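Visitors See Two-Armed Robot Work on Motor Parts at Dendisach

The Dendisach workshop in Saststead opened its doors to visitors on Wednesday, November 16, 2022. In the afternoon there was a demonstration of the robot from the Drolleck project.
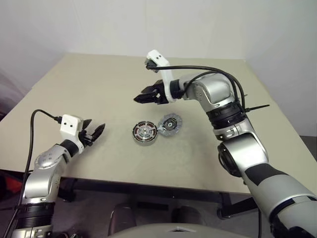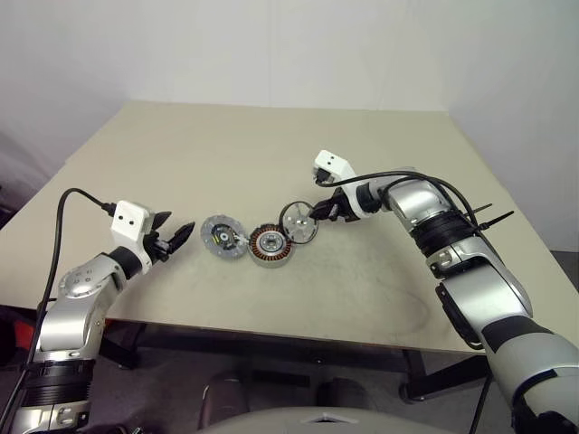
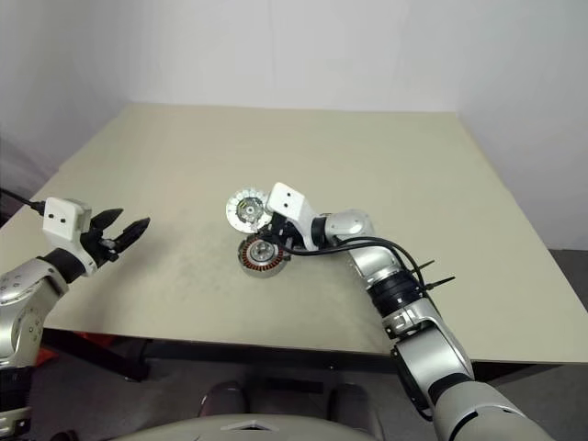 The robot and the motor parts on its table, Saststead

Page last changed: Wednesday, November 16, 2022

During the day 206 visitors came to the workshop. The groups were small, so that everybody could stand close enough to see the table, and each demonstration took 60 minutes with the talk included.

The task was taken from the repair of small electric motors. The robot has two arms, each with a black gripper, and it works on parts of a motor which has been taken apart. In the second picture the right gripper is holding a thin metal end plate, while the ring with the copper windings lies on the table.

Alistair Aitken, who leads the project, explained that thin round parts are difficult for a gripper. "A person feels at once when a plate begins to slip," he said. "We must teach this to the robot step by step, and we are still in the middle of it." The project started in October and has recorded 3000 attempts until now.

Many questions were about speed. Mr. Aitken answered that the robot is much slower than a trained worker, and that speed is not the goal of this first stage. Several visitors from the repair company Quansah also asked if other sizes of motors can be used. This will be tested later.

The next open day is planned for spring. Schools that wish to bring a class can already write to the Dendisach office.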